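Ulholm season 2 - showrunner gone, scripts binned??

gravelpit
Posted 7:42 am
So Rosalie Tanner is out as showrunner and all five finished scripts for season 2 are being chucked. Not tweaked, chucked. New writers room from January. Season 1 ended on the biggest cliffhanger going and now we wait another year at least. I'm gutted. Anyone got anything more solid than the trade piece?

marsh_hen
Posted 7:58 am
Saw it on the train and swore out loud. She IS the show. The ferry episode was all her, the thing with the brother's letters was all her. Who's even left?

Otso
Posted 8:10 am
Jérémie Leblanc is staying on as director for the first two. Nothing said about the rest.

dullard77
Posted 8:15 am
Unpopular but good. Season 1 was three good episodes and a lot of people staring at water. Somebody needed to take a red pen to it.

marsh_hen
Posted 8:19 am
dullard77 the staring at water was the point

dullard77
Posted 8:21 am
Was it though. Ep 4 has a six minute scene of a man looking for his keys.

gravelpit
Posted 8:33 am
Keys scene pays off in the finale, you'd know if you hadn't bailed.

dullard77
Posted 8:36 am
Didn't bail, watched the lot. Paid off with what, he finds the keys. Great.

Quillon
Posted 9:05 am
Bit of context as people forget. Same studio did this with Drultgate. Full rewrite a few months before filming, lead walked, came out two years late and it was a mess. Then Saarela, where they swapped the ending after test screenings and you can see the join. Thats three in a row now. At some point it isn't bad luck, it's how they run the place.

Otso
Posted 9:12 am
Saarela was alright. I'll die on this hill. New ending made more sense than the book.

marsh_hen
Posted 9:14 am
Otso no

Quillon
Posted 9:20 am
The book ending is the whole reason there was a film.

Otso
Posted 9:31 am
Read the book twice. Ending is a man getting on a bus. Film at least tells you who did it.

pikkulintu
Posted 10:02 am
Joonas Seppälä did a long interview on local radio last night, no English version yet. I've typed up the main bits, my translation so be kind. Putting it here whole as people keep asking. He plays the harbourmaster if you need reminding.
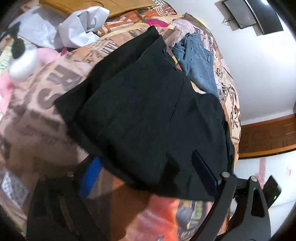
RITDEN, January. Joonas Seppälä says he heard about the rewrite by text, same as the rest of the cast. He had read the first two scripts and liked them. He says his character had "a proper story for once" and he doesn't know if any of that survives. He is under contract and will turn up. Asked if he'd spoken to Tanner he said yes and that it was private. Asked if the show was in trouble he laughed and said shows are always in trouble. He thinks they'll film in the autumn, same harbour, if the town lets them back.

That's the lot, there was a fair bit on his boat which I've skipped.

gravelpit
Posted 10:11 am
Legend, thank you. "By text" is grim.

marsh_hen
Posted 10:15 am
By TEXT

dullard77
Posted 10:24 am
He liked two scripts out of five. Just saying.

pikkulintu
Posted 10:27 am
He'd only been sent two. Read it again.

dullard77
Posted 10:30 am
Fair, missed that.

Quillon
Posted 11:16 am
Petition's on 922 signatures btw. Organiser wants 3,000 before they send it. Can't see it changing anything but I've signed.

Otso
Posted 11:25 am
Not signing. Give the new lot a go. We don't know who they are, could be brilliant. Everyone moaned when Leblanc was hired and now he's apparently a saint.

marsh_hen
Posted 11:29 am
I never moaned about Leblanc

gravelpit
Posted 11:32 am
You did, there's a whole thread. You called him the car advert man.

marsh_hen
Posted 11:34 am
ok well he grew on me

Otso
Posted 11:40 am
My case rests.

pikkulintu
Posted 12:20 pm
One thing I left out, he was asked if the sister comes back and he said "ask the new people". So make of that what you will. I reckon she's in it. Tanner always said in interviews the sister was meant to last the whole run and it'd be daft to drop her now with the cliffhanger as it is.

Quillon
Posted 12:48 pm
They were daft enough to drop Tanner.

gravelpit
Posted 1:03 pm
Rewatching from ep 1 tonight if anyone fancies it, starting at 8. Will make a seperate thread. Dullard you can skip the keys.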